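A success rate is only as good as its idea of failure

I keep hearing that the Stellier cell at Cesimside had a good month. The log says 100 chips placed, 12 faults, all of them cleared. I don't believe the log, and I don't think the people who run the cell should either.

In August, Ctibor Oravec pulled 30 placements the software had marked as fine and checked them by hand. Two were sitting crooked, one corner up on the wall of the holder. The gripper had let go, the program had seen the fingers open, and the job was counted as done. 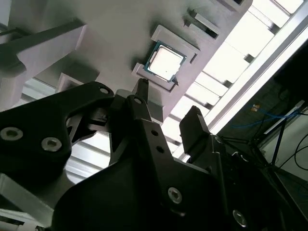
Opened fingers tell you the fingers opened. They say nothing of where the chip went, and a processor pressed down at an angle can be ruined before anyone looks at it. Ashok Bhatia, who sells the upgrade, wants a better camera and a retrained model. Maybe so – but a plain height check after each release would have caught both, and it was dropped from the plan to save a little time per cycle.

I would put it back before spending another cent. I would also stop calling a fault "cleared" when all that happened is that somebody pressed reset – which, going by the notes, covers most of the 12.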